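骨科学基础 第六讲 膝关节置换术后的康复评定

一、本讲范围

本讲只讨论初次全膝关节置换术后的评定，翻修手术放在下一讲。手术入路和假体分类已在第四讲讲过，不再重复。课前请复习股四头肌的起止点和神经支配。

二、活动度的测量

测量用长臂量角器。患者仰卧，轴心对准股骨外上髁，固定臂指向大转子，移动臂指向外踝。先测被动伸直，再测主动屈曲，两项分开记录。记录时写明体位，坐位和仰卧位的数值不能混在一张表里比较。

伸直受限比屈曲受限更影响步态。屈曲达到九十度左右，多数人可以从普通高度的椅子上站起；下楼梯需要的角度更大。伸直差十度以上时，站立相股四头肌持续用力，患者常说“走一会儿大腿就酸”。

三、肌力与伸膝迟滞

伸膝迟滞指被动能伸直而主动伸不直，两者之差即为迟滞角度。术后早期常见，原因包括疼痛、关节肿胀引起的肌肉抑制，以及止血带的影响。徒手肌力四级以上的分辨力较差，条件允许时改用手持式测力计，每侧测三次取均值。

四、功能测试

1. 起立行走计时：扶手椅，往返三米，允许使用平时的助行器，须注明种类。
2. 三十秒坐站：双臂交叉于胸前，手撑扶手的不计数。
3. 上下楼梯：有跌倒史者，须有人在旁保护。

三项测试之间休息两分钟，顺序固定。

五、病例讨论材料

课上使用Polten门诊随访资料，共521例，其中49例在术后三个月时屈曲不足九十度。请各组先讨论以下问题：

（1）术前活动度是否应作为分组依据？
（2）失访者如何处理？Drultach分院有47例未完成末次随访，直接剔除会使结果偏向哪一边？
（3）自评量表与功能测试结果不一致时，报告中怎样写？

第三题往年答得较差。自评量表反映疼痛和期望较多，计时测试反映能力较多，两者相关性只有中等程度，不必强行统一。

六、需要警惕的体征

小腿单侧肿胀伴压痛，应考虑深静脉血栓，停止训练并联系主管医师。切口渗液超过一周、静息痛加重或发热，按感染排查。足背伸无力提示腓总神经损伤，先松开过紧的敷料，将膝置于屈曲位，再做神经查体。

七、作业

每人交一份评定报告，不超过3000字，病例从Giruto或Jang两个病例集中任选一个。表格须有单位，角度一律取整数。引用文献按学院统一格式，迟交按课程说明扣分。

讲义更新：2019年3月16日

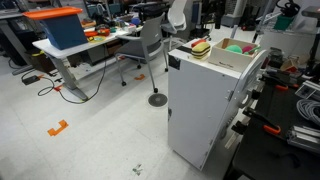 阅读时间：约3分钟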